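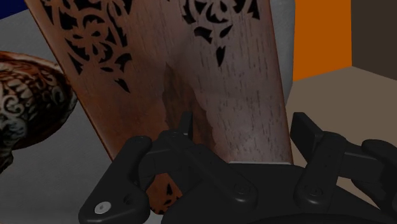
호장젤라 아마라우 씨가 지난번 글에 댓글을 남기셨습니다. 식탁보의 누런 얼룩은 뜨거운 물에 삶으면 다 빠지는데 왜 찬물부터 쓰라고 하느냐는 말씀이었고, 어머니 때부터 삶아 왔지만 천이 상한 적은 한 번도 없다고 하셨습니다. 두꺼운 흰 면이고 얼룩이 기름이나 땀이라면 저도 삶는 것에 찬성합니다. 그러나 우유, 달걀, 고기 국물, 피는 먼저 찬물로 빼야 합니다. 이런 얼룩은 열을 받으면 굳어서 실 사이에 붙습니다. 제가 지난번에 너무 짧게 썼기 때문에 오해가 생겼습니다. 그래서 이번에는 식탁보에 대해서 길게 쓰겠습니다.

저는 한국어를 어른이 된 다음에 배웠습니다. 세탁에 관한 낱말은 시어머니와 동네 세탁소에서 배웠으니까 혹시 표현이 이상하면 댓글로 고쳐 주십시오. 지난번에 "애벌빨래"라는 말을 가르쳐 주신 분께 감사드립니다. 아주 마음에 드는 말이라서 오늘 여러 번 쓸 것입니다.

새 식탁보를 사기 전에

먼저 탁자를 재십시오. 둥근 탁자는 지름을, 네모난 탁자는 긴 쪽과 짧은 쪽을 잽니다. 오래된 탁자는 정확하게 둥글지 않은 것이 많습니다. 저는 줄자를 한 번 대고, 방향을 돌려서 다시 한 번 댑니다. 두 숫자가 다르면 큰 쪽을 적습니다.

그다음에 천이 얼마나 내려오면 좋은지 정합니다. 매일 밥을 먹는 식탁은 짧은 것이 편합니다. 앉을 때 무릎에 감기지 않고, 아이가 잡아당기지 않습니다. 손님이 올 때만 쓰는 것은 길어도 괜찮습니다. 우리 집 작은 탁자는 지름이 70센티미터이고, 저는 천이 34센티미터 내려오는 것을 좋아합니다. 34를 두 번 더하면 68이고, 여기에 70을 더하면 138입니다. 시접은 따로 더해야 합니다. 저는 처음에 한쪽만 더해서 천을 잘못 샀습니다. 가게 아주머니가 잘라 주시면서 "정말 이만큼이면 돼요?" 하고 물으셨는데 저는 자신 있게 "네" 했습니다. 그 천은 지금 빵을 덮는 보자기입니다.

면과 마는 줄어듭니다. 새 천은 자르기 전에 한 번 빨아서 말리십시오. 앞으로 빨 온도와 같은 온도로 빨아야 합니다. 찬물에 담갔다가 꺼내서 "이제 다 줄었다"고 생각하면 나중에 더운물에서 또 줄어듭니다. 가게에서 만든 식탁보를 사는 경우에는 조금 넉넉한 것을 고르십시오.

색은 취향입니다. 다만 아주 하얀 것보다 조금 회색이나 미색이 들어간 것이 덜 힘듭니다. 차 얼룩이 남아도 눈에 금방 들어오지 않고, 여러 번 빨아서 색이 조금 변해도 괜찮습니다.

얼룩이 생겼을 때

문지르지 마십시오. 누르십시오. 마른 행주나 종이 타월을 얼룩 위에 놓고 손바닥으로 누르면 많이 올라옵니다. 문지르면 얼룩이 넓어지고 천의 표면에 털이 일어납니다. 손님 앞에서 급한 마음이 들어도 누르기만 하고 나머지는 손님이 가신 다음에 하십시오.

우유와 크림. 찬물을 뒤쪽에서 흐르게 합니다. 얼룩의 앞면을 아래로 하고 뒷면에 물을 대면 들어간 길로 다시 나옵니다. 그 후에 주방 세제 한 방울을 손가락으로 살살 펴고 좀 기다렸다가 헹굽니다. 냄새가 남는 일이 있습니다. 냄새가 있으면 아직 다 안 빠진 것이니까 말리지 말고 한 번 더 하십시오.

커피와 차. 찬물로 먼저 헹구고, 미지근한 물에 산소계 표백제를 풀어서 담급니다. 우유를 넣은 커피는 우유 얼룩으로 생각하고 시작해야 합니다. 이것을 모르고 바로 뜨거운 물을 부은 적이 있는데, 갈색은 없어지고 동그란 테두리만 남았습니다. 지금도 그 천을 쓸 때는 테두리 위에 냄비 받침을 놓습니다.

김칫국물. 제가 한국에 와서 제일 많이 싸운 얼룩입니다. 찬물로 헹구고, 주방 세제로 기름기를 먼저 빼고, 젖은 채로 햇볕에 널어 둡니다. 주황색은 햇볕에서 옅어집니다. 하루에 안 되면 다시 적셔서 또 널어 두십시오. 색이 있는 천은 햇볕에서 천의 색도 같이 옅어지므로 그늘에서 하고 시간을 더 주십시오.

포도주. 소금을 붓는 분이 많습니다. 소금이 물기를 조금 빨아들이기는 하지만 오래 두면 굳어서 털기가 어렵습니다. 저는 마른 천으로 누르고 찬물을 쓰는 것이 더 좋았습니다.

촛농. 먼저 굳힙니다. 작은 천이면 비닐에 넣어서 냉동실에 잠깐 두십시오. 굳은 것을 손톱이나 플라스틱 카드로 떼고, 남은 자국은 위아래에 종이를 대고 낮은 온도로 다립니다. 종이는 자주 바꾸십시오. 색이 있는 초는 기름이 빠진 다음에도 색이 남기 때문에 산소계 표백제가 필요합니다.

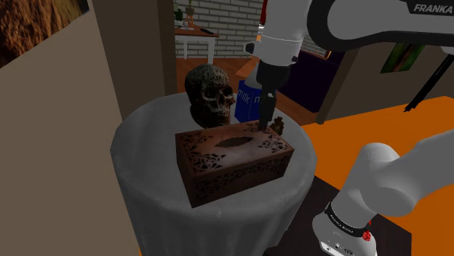
다림질은 천이 아직 촉촉할 때 하는 것이 제일 쉽습니다. 바싹 마른 마는 물을 뿌려도 고르게 젖지 않습니다. 저는 빨랫줄에서 조금 일찍 걷어서 둘둘 말고, 수건으로 싸서 잠시 두었다가 다립니다. 둥근 식탁보는 가운데에서 바깥쪽으로 다립니다. 가장자리를 따라 빙 돌면서 다리면 올이 비스듬하게 늘어나서 끝이 물결처럼 됩니다. 접은 자국도 만들지 않는 것이 좋습니다. 바로 위 그림의 둥근 탁자처럼 천이 부드러운 주름을 만들면서 내려오기를 원하시면, 날카롭게 다린 선이 하나만 있어도 그 부분이 뻣뻣하게 서 버려서 모양이 나빠집니다. 풀은 아주 조금만 먹이거나 아예 먹이지 마십시오. 네모난 식탁보는 반대로 풀을 조금 먹인 것이 단정해 보입니다.

수를 놓은 부분은 뒤집어서 다립니다. 밑에 두꺼운 수건을 깔면 수가 눌리지 않고 볼록하게 남습니다. 레이스는 다리미를 밀지 말고 들었다 놓았다 하십시오. 다리미의 뾰족한 끝이 구멍에 걸리면 금방 찢어집니다.

다림질이 싫은 분은 젖은 식탁보를 깨끗한 탁자 위에 그대로 펴고 손바닥으로 쓸어서 말리는 방법도 있습니다. 탁자가 유리나 돌이면 괜찮습니다. 나무 탁자에서는 하지 마십시오. 아래에 쓰겠습니다.

자네르 댁에서 배운 방법이라고 제가 예전에 잘못 적은 것이 하나 있습니다. 젖은 마를 짤 때 비틀어 짜는 것이 아니라 큰 수건 사이에 넣고 발로 밟는 방법입니다. 가르쳐 주신 분은 자나이나 다마세누 씨입니다. 이름을 잘못 적어서 죄송합니다. 이 방법은 지금도 합니다. 비틀면 생기는 깊은 주름이 없어서 다림질 시간이 짧아집니다.

물의 온도와 세제

세탁 표시를 먼저 보십시오. 표시가 없는 오래된 천은 구석에 물을 한 방울 떨어뜨리고 흰 손수건으로 눌러 봅니다. 손수건에 색이 묻으면 찬물에서 혼자 빨아야 합니다. 세제도 한 방울 묻혀서 같은 것을 해 보십시오. 물에는 괜찮고 세제에는 색이 빠지는 천이 있습니다. 붉은 실로 수를 놓은 천이 특히 그렇습니다.

저는 드룰레미크라는 가루비누를 씁니다. 꼭 이것이어야 하는 것은 아닙니다. 가루가 찬물에서 잘 안 녹으므로 따로 컵에서 더운물로 녹인 다음 넣습니다. 덜 녹은 가루가 접힌 곳에 끼면 마른 뒤에 하얀 점이 됩니다. 그 점은 얼룩이 아니니까 놀라지 마시고 다시 헹구면 됩니다.

섬유 유연제는 식탁보에 넣지 않습니다. 냅킨에도 넣지 않습니다. 유연제를 넣은 냅킨은 물을 잘 빨아들이지 않아서 입을 닦을 때 미끄러운 느낌이 납니다. 마지막 헹굼에 식초를 조금 넣는 것은 좋습니다. 다만 염소계 표백제를 쓴 날에는 절대로 식초를 넣지 마십시오. 섞이면 위험한 가스가 생깁니다. 산소계 표백제도 식초와 한꺼번에 섞지 말고 따로 쓰십시오.

염소계 표백제는 집에 두지 않는 것이 제 방식입니다. 마가 빨리 약해지고, 튄 자국은 고칠 수가 없습니다. 아데미르 오노라투 씨는 일 년에 한 번은 괜찮다고 하시고 저는 그래도 싫다고 합니다. 이 부분은 우리가 서로 의견을 바꾸지 않기로 했습니다.

보관

완전히 마른 것을 확인하고 넣습니다. 손등을 대 보아서 차가운 느낌이 있으면 아직 마르지 않은 것입니다. 장마철에는 다림질한 다음에도 의자 등에 걸쳐서 하룻밤 더 두십시오. 다리미의 김이 천 안에 남아 있습니다.

자주 안 쓰는 식탁보는 접지 말고 굵은 종이 심에 말아 두십시오. 저는 안이츠에 있는 원단 가게에서 버리는 심을 얻어 왔습니다. 종이 심은 그대로 쓰면 누런 물이 천에 옮을 수 있으므로 얇은 면으로 한 번 감고 나서 식탁보를 맙니다. 심이 없으면 접어도 되지만 접는 자리를 가끔 바꾸어 주십시오. 언제나 같은 자리를 접으면 그 선에서 실이 먼저 끊어집니다.

풀을 먹인 채로 오래 두지 마십시오. 벌레가 좋아하고, 색도 누렇게 변합니다. 풀은 쓰기 직전에 먹입니다.

비닐봉지보다는 낡은 베갯잇에 넣는 것이 좋습니다. 베갯잇에 작은 꼬리표를 달고 크기와 탁자 이름을 써 둡니다. "둥근 것, 138"이라고 써 두면 손님이 오기 전에 전부 펴 보지 않아도 됩니다. 우리 집 꼬리표는 남편의 글씨라서 사실은 잘 안 읽힙니다.

시어머니의 천 가운데 1915라는 숫자를 붉은 실로 수놓은 것이 있습니다. 해를 뜻하는지 그 집의 다른 표시인지 아는 사람이 없습니다. 이 천은 세탁기에 넣지 않고, 큰 대야에 미지근한 물을 받아서 평평하게 담갔다가 꺼냅니다. 꺼낼 때는 천만 들지 말고 밑에 망사나 큰 수건을 받쳐서 같이 듭니다. 젖은 오래된 천은 자기 무게로도 찢어집니다. 이것은 꼭 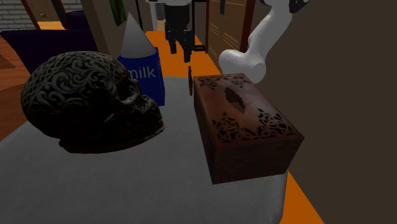
기억해 주십시오. 말릴 때도 줄에 널지 않고 수건 위에 펴 둡니다. 방향은 수건이 젖으면 바꾸어 주면 되고, 햇볕은 피합니다. 급하게 말리려고 드라이어를 쓰는 분이 계시는데 한쪽만 먼저 마르면 그쪽으로 천이 당겨집니다. 저녁에 펴 두고 주무시면 아침에는 대개 말라 있습니다.

식탁보 아래의 나무

식탁보를 깔면 탁자가 보호된다고 생각하기 쉽습니다. 긁히는 것은 막아 줍니다. 그렇지만 물은 막지 못합니다. 컵에서 흐른 물이 천에 스며들고, 천이 그 물을 나무 위에서 오래 잡고 있습니다. 천 없이 흘렸다면 바로 닦았을 것을 천 때문에 늦게 아는 것입니다. 흘린 것이 있으면 번거로워도 천을 들고 밑을 닦으십시오.

천과 나무 사이에는 두꺼운 면이나 펠트를 한 겹 까는 것이 좋습니다. 한국에서는 유리를 많이 까는데 유리는 나무와의 사이에 물이 들어가면 잘 안 나옵니다. 비닐 깔개는 더운 냄비 때문에 나무에 붙을 수 있습니다. 저는 오스트롭스키 펠트를 탁자보다 조금 작게 잘라서 깔았습니다. 펠트가 탁자와 똑같은 크기이면 가장자리에서 두께가 보이므로 조금 안쪽에서 끝나는 것이 보기 좋습니다. 색이 있는 펠트는 젖으면 물이 빠지니까 흰색이나 회색을 고르십시오.

나무에 하얀 동그라미가 생겼으면 대개 칠의 표면에 김이 들어간 것입니다. 마른 면을 덮고 낮은 온도의 다리미를 잠깐 대었다가 떼어 봅니다. 한 번에 오래 하지 말고 잠깐씩 여러 번 하십시오. 검은 얼룩은 물이 칠을 지나서 나무까지 들어간 것이 많고, 이것은 집에서 고치기가 어렵습니다. 사포를 대기 전에 목공소에 물어보시는 것이 좋겠습니다. 얇은 무늬목을 붙인 탁자는 사포를 몇 번만 밀어도 밑이 나옵니다.

조각이 있는 나무는 물걸레를 쓰지 마십시오. 파인 곳에 물이 고여 있어도 눈에 잘 안 보입니다. 마른 붓으로 먼지를 털고, 면봉에 왁스를 아주 조금 묻혀서 닦습니다. 왁스를 많이 바르면 구석에서 하얗게 굳습니다. 굳은 것은 이쑤시개로 빼는데, 저는 이 일을 하다가 이쑤시개 끝을 부러뜨려서 더 곤란해졌습니다. 대나무 꼬치가 더 튼튼합니다.

댓글에서 받은 질문

지르세우 라세르다 씨는 식탁보가 자꾸 미끄러진다고 하셨습니다. 펠트를 깔면 거의 해결됩니다. 밖에서 쓰실 때는 끝에 작은 추를 다는 방법이 있습니다. 단을 조금 뜯어서 동전을 넣고 다시 꿰매는 분도 계신데 동전은 세탁할 때 녹색 자국을 남깁니다. 빨 때 뺄 수 있는 집게가 낫습니다.

에딜레우자 헤젠지 씨는 다리미 자국으로 번들번들해진 검은 식탁보를 물으셨습니다. 식초를 물에 연하게 타서 흰 천에 적시고, 꼭 짜서 번들거리는 곳에 덮은 다음 다리미를 살짝 대십시오. 누르지 말고 김만 올리는 느낌입니다. 그리고 마르기 전에 부드러운 솔로 결을 일으킵니다. 완전히 없어지지 않을 수도 있습니다. 다음부터는 뒤집어서 다리시는 것이 좋습니다.

작은 구멍을 어떻게 하느냐는 질문도 있었습니다. 담뱃불이나 좀벌레 구멍은 같은 천의 단에서 실을 뽑아서 짜깁기합니다. 다른 실을 쓰면 색이 같아 보여도 빨고 나서 달라집니다. 구멍이 손톱보다 크면 짜깁기보다 그 위에 작은 꽃을 수놓는 것이 빠릅니다. 꽃이 하나만 있으면 이상하니까 맞은편에도 하나 놓으십시오.

연결해서 쓰는 긴 식탁보에 대해서는 욘소프에 사는 시누이에게 물어보고 있습니다. 시누이는 저보다 재봉틀을 훨씬 잘 씁니다. 답이 오면 5월에 쓰겠습니다. 그 전에 은수저의 검은 자국에 대한 글을 먼저 올릴 생각입니다. 은수저를 알루미늄 포일로 닦는 방법을 해 보신 분은 장식의 검은 홈까지 하얗게 되었는지 알려 주십시오. 우리 집 것은 홈이 검어야 무늬가 보이기 때문에 아직 못 하고 있습니다.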